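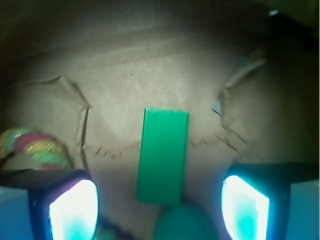
Fig. 1. Green block held upright between two gripper fingers.

Community Events and Local Identity
Week 3 notes: the first-year Pride festival
26/01/2026

Hi all. These are the notes I talk from, tidied up a bit, so they'll make more sense if you were in the room. If you missed it, read the Irndale packet first and then come back.

Where we left off

Last week we did marches. A march is a claim on a street for a couple of hours, and most of what's hard about it is the route. A festival is a claim on a place for a whole day, and it comes with toilets, shade, insurance, a stage schedule, food, and a lot of people who didn't come for the speeches. Lots of Pride events do both, and you'll find old arguments (still going!) about whether the festival half swallowed the march half. I don't want to settle that here. I want you to be able to look at a program and a site map and tell me which half the organizers cared about more.

The case: Irndale

Irndale held its first Pride festival in September, in Weter Park, after years of people driving an hour to somebody else's. The packet has the permit application, the site map, the vendor list, the stage schedule, and the wrap-up report that went to the city. I love this packet. Most first-year events leave behind a flyer and a group chat, and this one left paper.

The basics, so you have them in one place:

Permit capacity: 3,000
Gate count for the day: 3,076
Vendors and community tables: 56
Table fee for businesses: $100 (nonprofits free)
Stage: one, on the east lawn
Main sponsor: Pimlow, the furniture store on Weter Avenue
Partner: Rewi, the youth drop-in center

Look at the first two lines together. Several of you wrote in your reading responses that the festival "broke its permit." Careful. Permit capacity is how many people may be on the site at one time. The gate count is everybody who walked in between opening and close, and plenty of those people stayed for one drag set and a lemonade and went home. We have no peak number for the day. The report doesn't give one, and I'd have liked it to. If you ever run a gate, have someone clicking people out as well as in.

Also, a gate count counts entries. If I go to my car for sunscreen and come back, I'm two people. Irndale used wristbands for the beer garden only, so re-entry at the main gate isn't tracked at all. You can still use the figure, just say what it is when you use it.

Who's it for?

This was the big discussion, so I'll write it out a bit more fully. The mission line on the application says the festival is "for LGBTQ people in Irndale and everyone who loves them." Nice line. Try planning from it, though. Teenagers from Rewi want somewhere to sit with their friends where their parents aren't. Older couples want chairs, and music at a volume that lets them talk. Parents with strollers want paths that work and something to do before lunch. People who are not out at work want to know where the photographers are going to be. Trans attendees want to know about the restrooms before they leave the house. None of those wishes cancel each other out, but they do compete for the same grass.

So look at the site map again with that list next to you. The youth tent sits right behind the beer garden fence. I can guess how that happened: both needed to be near the power, and there's one power box. It's legal, it's fenced, and it still meant that the quietest way to the youth tent ran past the line for drinks. The report mentions complaints about it in one sentence on the last page. That sentence is worth more to next year's planners than the whole attendance section, if you ask me.

Compare the quiet area, which got a spot by the pond under trees, far from the stage. Somebody fought for that spot. You can tell from the first draft of the map, where it's a square with a question mark next to the parking lot.

Reading the vendor list 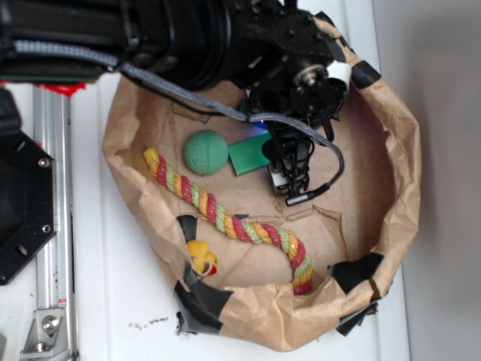 Vendor lists are the most honest document a festival produces, and hardly anyone reads them. Irndale's is sorted by category: food, retail, health, faith, civic, arts. I asked you to throw those categories out and sort it again yourselves, and most groups got stuck in the same place, by grouping whatever looked alike. Take the toys in the paper container. The green ball and the green block are nearly touching and they're both green, so off they go in one pile, and then the twisted rope and the little yellow one that looks like a duck get called "other." Sort by what you'd do with them and you'd get a different set of piles. Same with the list. The bank and the credit union both had rainbow tablecloths and both handed out pens, but the credit union was there signing people up for help with name-change paperwork, which puts it much closer to the legal clinic across the path. Go back to your sheet and sort by what a visitor could walk away with: a purchase, a service, a contact, or a free pen. Then sort by who would still be doing it in February.

One group asked if I was being unfair to the pen people. Maybe a little! Their $100 paid for the nonprofit tables, and a festival with no business money usually charges at the gate, which shuts out exactly the people from Rewi it says it wants. I'd like you to be able to hold both of those in your head when you write your papers.

The sponsor question

Pimlow put up the stage money and got its name on the banner. It also got a line in the sponsor agreement that I've marked in your copy, clause 4, which says the sponsor may review "stage content of a political nature." It was apparently never used, going by the report. But read the stage schedule. There's a welcome, music, drag, a choir, more music, a dance group, a raffle, and a DJ. One speech, early in the day, listed as "remarks."

Did the clause do that? I don't know, and you don't either. It could be that the organizers were tired of speeches. It could be that they wanted a party in a town that had never thrown them one, and I have a lot of sympathy for that, having sat through some very long remarks in some very hot parks. What I want from you is the habit of putting the agreement and the schedule side by side and saying plainly what you can show and what you're guessing.

For contrast, think about the march we did last week, with no sponsor and no stage. Everything in it was political content, including the marching band.

A few practical bits people asked about

Naming. "First annual" drives copy editors up a wall. It's the first one. Next year you can call it the second and everybody's happy.

Language. If you print the program in English and Spanish, print all of it in both. Irndale translated the map and left the schedule in English, so people could find the stage but had a harder time finding out what was on it.

Rain date. There wasn't one. The packet has a weather plan that consists of a phone number. Don't do this.

Accessibility. The path from the accessible parking to the stage crossed a gravel stretch. They put down matting after lunch. Good for them, and put it on the list for setup day.

Photos. The sign at the gate said that entry meant consent to be photographed. We talked about why that's rough on people who aren't out. Some events use colored lanyards for "please don't," and some keep photographers to the stage area. I prefer the second because it doesn't ask anyone to wear a label to get left alone, but a couple of you disagreed with me pretty strongly and I'd be happy to read that in a paper.

For next week

Read the neighborhood letters at the back of the packet, all of them, including the cranky one about parking. Pick two that disagree and write a page on what each writer thinks the park is for. Leave your own view of the festival out of it for now, you'll get plenty of room for that in the final project.

Bring your re-sorted vendor sheet too. We'll put them up on the wall and argue about the credit union some more.

Office hours are the same as always, and my door sticks, so push hard.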